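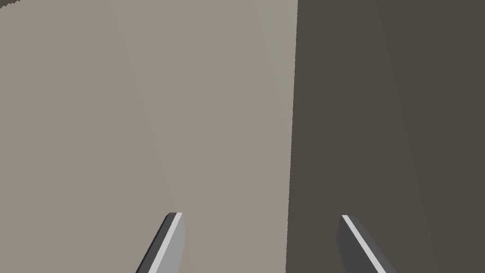 Panar wrote in after the first build that his jaws closed fine in the simulator and then jammed on the bench, and asked whether step 2 could come before the wiring. It now does.

Section 2. Checking the Vorkum jaws in simulation

1. Load the arm model and open both fingers all the way.

2. Jog the wrist down in small moves. Stop if a fingertip touches a surface.

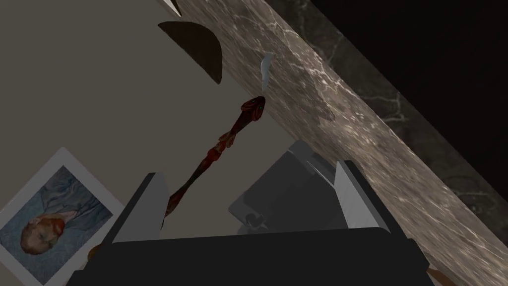

3. Set the open limit to 1,105 in the Hundlow settings file - the same value goes in the motor controller later.

4. Close the jaws slowly and check that both fingers move together.

Note: Save the file before you quit. The simulator does not save on exit.

Caution: Unplug the motor supply before you copy the limits to the real arm.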